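Notebook, textile bench — May, morning

Blue cloth, continued from the last entry. Abla has taken over the dye side, so everything below is cloth handling, folding and storage, with one page on the wash at the end.

Stock first. The wide light blue stuff from Haddadin is now all under one number, 2582. The old tags said 2582 on some pieces and just "blue wide" on others, and Hiba had been writing them up as two lots. They came on the same delivery note, so I have merged them in the book. If you find a loose tag with only "blue wide" on it, write the number on and pin it back.

Pre-wash is 8 minutes on the short cycle, no softener. Philomena tried softener on a scrap last month and the chalk would not hold on it afterwards. We lost a set of marked corners that way and had to measure again from the selvedge. No softener on anything that is going to be marked.

Pressing before folding: medium iron, no steam, work from the middle out. I pressed the first piece from one end and pushed a ripple all the way down to the other, then spent longer getting rid of it than the whole pressing should have taken. Second piece went fine from the middle.

Fold used today, so we all do the same one:

Lay the cloth out full width, marked face up. Smooth it by hand, then leave it alone for a minute. Bring the two long sides in so they meet at the center line. Do not overlap them. Fold in half along the center, then in thirds from the short end. Tag goes on the outside at the last fold, pinned through one layer only.

Randa prefers quarters for the last step. Quarters fit the drawer better but the extra crease falls right across where we take the swatch, so I am staying with thirds until somebody moves the swatch position. Randa, if you want to move it, write the new measurement here and initial it.

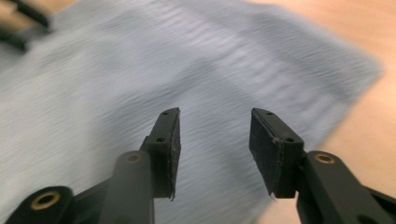 Light blue cloth, gripper open above it.

Center line: chalk still beats the washout pen on this cloth. The pen line spread a little on two pieces and left a faint shadow after washing. Chalk brushed off clean from everything I tried. Use the white, sharpened flat. The yellow is fine on the gray canvas but please keep it away from the blue.

Lint. The black felt on the next bench sheds onto everything and the blue shows it badly. I rolled each piece before folding and still found fluff in the creases when I opened one again to check the tag. For now, do the felt in the afternoon and the blue in the morning, and wipe the table in between with the damp sponge. Tarek wants a separate table. I have no objection but there is no space for one unless the button cabinet moves, and the button cabinet is full.

Edges: the selvedge is tidy on both sides. The cut ends are not. They fray quickly once washed, more than I expected from a weave this close. I ran a zigzag along both ends of the third piece, stitch width at the middle setting, and it held through a second wash. Pinking shears on the fourth piece were quicker but it still dropped threads in the drum. Zigzag from now on — it adds a few minutes per piece, and cleaning the filter takes longer than that.

Storage: top two drawers of the Ralleo unit, folds facing front. The bottom drawer sticks and has a rough spot on the left runner that will catch a thread. Hiba sanded it once and it needs doing again. Nothing with a raw edge goes in there.

Wash notes, copied off the back of an envelope before I lose it:

Piece 1: cold, short cycle, line dried. Shrinkage too small to measure with the tape.
Piece 2: warm, short cycle, line dried. Came up narrower at one end, pulled back into shape under the iron.
Piece 3: cold, twice. Zigzag ends good.
Piece 4: cold, once. Pinked ends, see above.

I would keep to cold. Warm gave us nothing except the extra ironing.

The sample book for Illgate needs one swatch from each piece, 152 mm square, cut from the lower right with the selvedge on your right hand. Pieces 1 and 2 are cut and in the envelope. Pieces 3 and 4 still to do. The good shears are with Philomena, and the orange-handled pair chews this cloth.

To order: white chalk, lint roller refills, a box of 1000 pins. The last box was bent stock and I threw half of it out. Abla is already placing an order with Drultetti for the dye room, so add ours to hers before noon tomorrow.

Left on the table for the afternoon: sponge, roller, one unpinned tag that belongs to piece 4.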